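Hokmont Household Services
September 10, 2024

1/ Today we are publishing a short thread on the care of kitchen cloths and scouring pads. It draws on the revised cleaning guidance issued to all Hokmont sites in January and answers the questions we have received most often from residents and kitchen staff.

2/ The guidance applies to the 58 shared kitchens we manage in Womska and Goltcombe. Residents in private apartments are welcome to follow it, but are not required to do so.

3/ Cloths are for wiping. Pads are for scrubbing. Please do not use a scouring pad on painted cabinet doors, on the fronts of appliances or on the white work surfaces. Fine scratches hold dirt and cannot be polished out by our maintenance team.

4/ Each shared kitchen is supplied with two sets of cloths. One set is in use while the other is at the laundry. Blue cloths are for tables and counters. Gray cloths are for floors and must stay in the utility closet.

5/ A cloth used on raw meat or egg spills goes directly into the laundry bag. It should not be rinsed and returned to the counter, even when it looks clean.

6/ After ordinary use, rinse the cloth in warm water, wring it well and hang it fully open on the rail. Cloths left bunched in the sink dry slowly and develop an odor that a normal wash may not remove.

7/ Pads should be rinsed under running water and squeezed until no food remains. Stand them on edge in the rack beside the faucet – the short side down, if the rack allows it.

8/ Replace a pad when it no longer springs back, when the surface begins to shed, or after two weeks of daily use. Used pads go in general waste. They are not accepted with textiles or plastics.

9/ We have been asked whether pads may be disinfected in a microwave oven. Our guidance does not permit this in shared kitchens. Please take a new pad from the supply drawer.

10/ Fabric softener must not be used on kitchen cloths. It leaves a coating on the fibers, and the cloth then pushes water across the table. Aldo Ruggiero, who oversees laundry for both towns, has asked that personal detergents also be kept out of the shared machines.

11/ Before wiping a table, clear it completely. Begin at the far edge and work toward yourself in overlapping strokes, turning the cloth to a clean side as needed. Scrub dried spots with a damp cloth first and allow a minute for them to soften.

12/ Cloths and pads should not be stored together. Separate them at the end of each cleaning round and check the folds of the cloth for crumbs before it is hung.

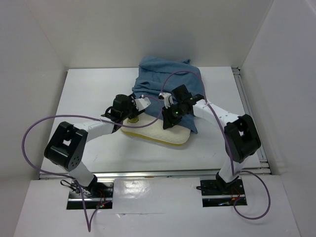 A cream pad with a mustard-yellow edge and a blue cloth on the white tabletop.

13/ New stock has been ordered through our supplier, Bassi. The order covers 1000 cloths, and nearly all of them are assigned to kitchens where the present sets are worn thin. Site leads will be told when their delivery is ready.

14/ Requests for additional pads should be sent to Rebecca Farina at the Womska office or Renzo Marras at the Goltcombe office. Please give the kitchen number and the name of the site lead.

15/ Printed copies of the guidance are available at both front desks. The notice posted inside the supply drawer remains valid, except for the line on bleach, which has been withdrawn. Bleach is no longer supplied to shared kitchens.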